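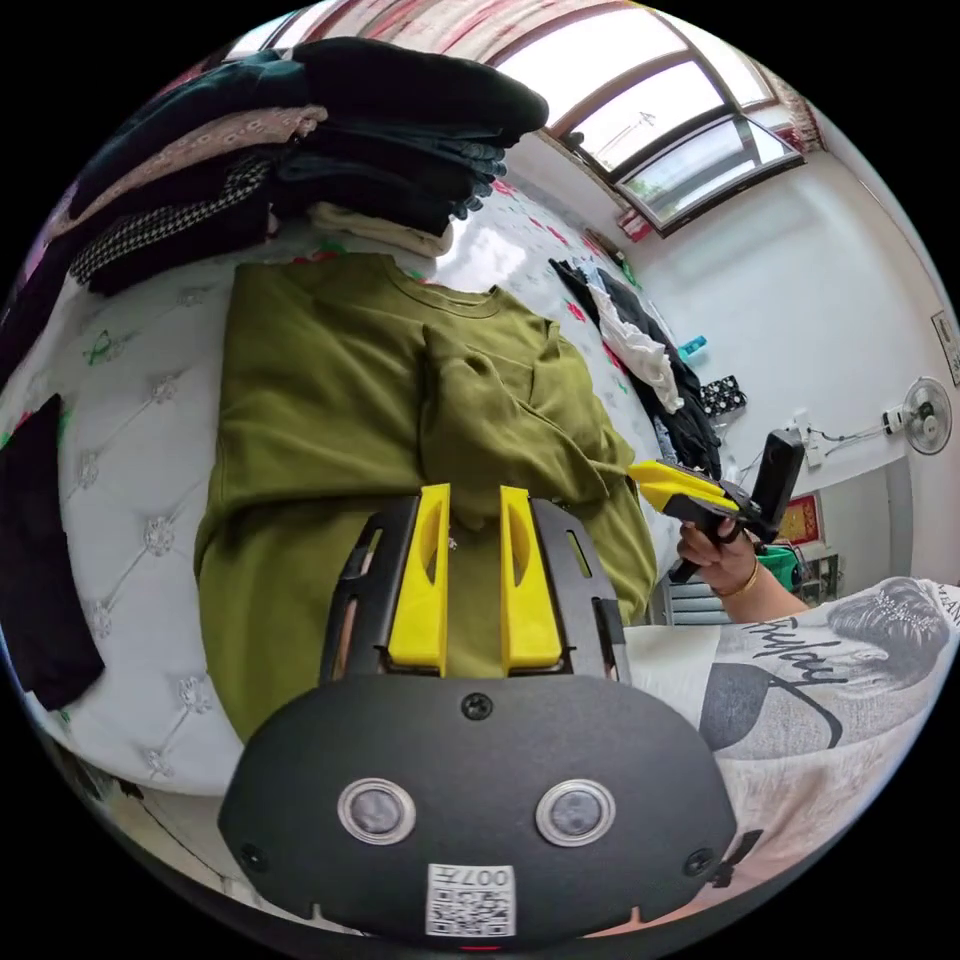
Teresa Marciniak folds her laundry on the bed, and she has done it that way for 34 years. "A table is too hard and too small," she says. "On a bed you can spread a sweatshirt out flat and get the sleeves where you want them."

Marciniak runs the clothing exchange at the Lenero community hall, which takes in 300 pieces in a normal month and closer to twice that in March, when people clear out their winter things. Most of it goes home with her first to be sorted and folded.

She starts with the sweatshirts. "They're the worst ones, so I get them out of the way. One sleeve goes across the body, then the other. Then you bring the bottom up to the neck. If the neckline ends up on top, people can see what it is without pulling the whole pile apart."

Her stacks are tall, taller than most folding guides would advise. She doesn't mind. Heavy knits go near the bottom and anything with a slippery print goes in the middle, where the weight holds it. She has tried a plastic folding board, a gift from her sister-in-law, and gave it away after 4 loads. "It made everything the same size, and my shelves aren't the same size," she says.

The shelves at the hall came from the old Tomaszewski shoe store when it closed. They are deep but low, so a stack has to be split in two before it goes in -- something she does at the hall, standing up, with the car still running outside.

Asked about ironing, she laughs. "No. Maybe a collar." T-shirts get a quick pass with the flat of her hand. Jeans are folded in thirds and sold for 50 cents a pair, the same price as when the exchange opened.

She usually begins after supper and stops when the bed is needed for sleeping. Whatever is left goes on the chair until morning.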